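Packing a Soft Bag So It Stays Neat

By Willy Van Wijk

My mother packed for every trip the same way: she spread the bag on the table the night before, put the kettle on, and took her time. I was well into my adult life before I saw the sense in it. I used to stuff everything in on the floor by the front door, and then I'd arrive in Pondport with one crushed shirt and no idea where my toothbrush was. So if you have a soft checked bag in the closet, the kind with no frame to hold it up, let me walk you through how I get one ready these days.

What you'll need

A clear table
Your bag, emptied and shaken out
2 small pouches for loose bits
A piece of stiff cardboard for the bottom
A dish towel or a light scarf

Start with the empty bag

Turn it upside down outside and give it a good shake. You'd be surprised what lives in the seams — I once found a ferry ticket to Xolalpa that I'd been blaming my brother for losing! Wipe the inside with a barely damp cloth and leave it open until it has dried all the way through.

Next, trim your cardboard to fit the bottom and round off the corners with scissors. Slide it in flat. It makes a world of difference to how the bag sits, and you can leave it in there for years.

Set the bag up on the table

Waist height is best. I like a plain, dark tabletop for this job, as small white things like socks and pill bottles show up so well against it. Keep the bag in the middle and your piles to either side, and open the top as wide as it will go before you put a single thing in.
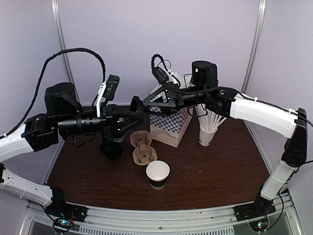 Soft bags love to slump shut just when your hands are full, and the easiest cure is to fold the rim outward a couple of inches, like the cuff on a pair of pants. If the fabric is too thin to hold a cuff, roll up the dish towel and tuck it just inside the opening while you work. Take it out again at the end, or leave it in and be glad of it when you spill your coffee.

Fill it from the bottom up

Shoes go first, soles against the cardboard, with socks pushed down inside them. Pants and sweaters come next. I roll mine, though my wife folds hers and we have agreed to stop discussing it. Stand the rolls on end so you can see every one of them from the top.

Tuck the pouches down the sides, one for chargers and one for soap and such. Mine are old Skarance pouches with tired zippers, and they do just fine. Anything that could leak goes in a sealed plastic bag first.

Shirts lie flat on the very top, with the scarf over them to keep the zipper from catching.

Close it up

Unfold the cuff and bring the two sides together gently. If they don't meet easily, take out one sweater and wear it. Please don't kneel on the bag — I've split a seam that way, and mending it took me a whole evening.

Lift the bag by its handles and see whether it tips. A bag that leans usually has both shoes at one end, so turn one around and try again. Then set it by the door and go finish your tea.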